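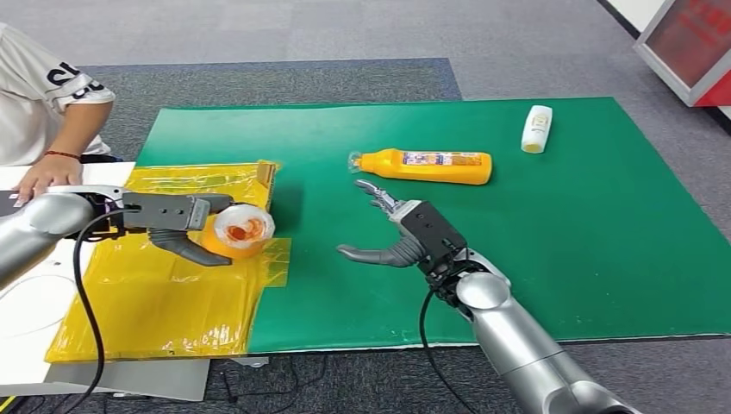 Chamado 573 – Portal Guverer, módulo de faturas
Aberto por: Celeste Seixas
Responsável: Bevan Kerslake
Estado: reaberto

Celeste Seixas
O PDF da fatura continua a sair com o IVA em branco. Já tinha saído assim em março e o chamado foi fechado como "resolvido após limpeza de cache". Limpei a cache. Limpei também no Firefox, que nem uso. Igual.

Bevan Kerslake
Pode confirmar a versão do módulo? A 9 corrige um erro parecido.

Celeste Seixas
Tenho a 9 instalada. "Parecido" quer dizer o mesmo ou outro?

Bevan Kerslake
Outro, mas no mesmo ficheiro. Sugiro reinstalar o modelo de impressão.

Celeste Seixas
Reinstalei 2 vezes. Em 8 faturas de teste, o IVA falta em todas as que têm desconto. Nas outras aparece. Custa-me crer que isso seja cache.

Bevan Kerslake
Reproduzido com desconto por linha. Passei ao Harvey MacLeod, correção prevista para a próxima versão.

Celeste Seixas
Prevista também estava a anterior. Não fechem o chamado até eu testar.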